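Stop Buying Grippers by the Spec Sheet

20/05/2026

Most gripper comparisons I read are tables. Payload, stroke, closing force, price. I have made a few of those tables myself, and I no longer think they help much with choosing a hand-held gripper for recording demonstrations.

We spent part of the spring at Stundthorpe comparing two of them, the Deritz and the Takov. On paper the Deritz wins. It closes harder and it weighs 300 grams less. After 1173 recorded grasps I would still pick the Takov, and the reason is not in either data sheet. People get tired of the Deritz. By the end of an hour their wrists turn in, the approach angle drifts, and the recordings get worse. We threw out 196 grasps, and most of them came from the second half of a session.

The objects matter too. Test kits are full of blocks and cylinders, which almost any jaw can hold. A soft, flat thing lying on a table is a much better test. You have to get an edge up without crushing it, and closing force is no help at all. 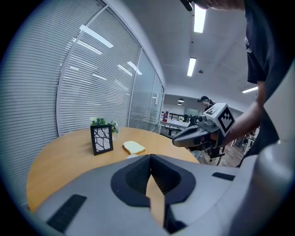 What I would measure instead

Start with the person. Have someone use the tool for a full hour and compare the first ten minutes with the last ten. If the numbers fall off, a stronger motor on the robot side will not fix it.

Then look at the camera view. Some designs let the body of the gripper cover the bottom of the picture, and whatever sits close to the jaws gets hidden at the moment you need it. MacBrayne's controller software will happily log all of that and report no errors.

Last, use an ordinary table with ordinary clutter on it. A clean bench makes every gripper look good. We plan to repeat the comparison in June with a second group of users, and I expect the ranking to hold.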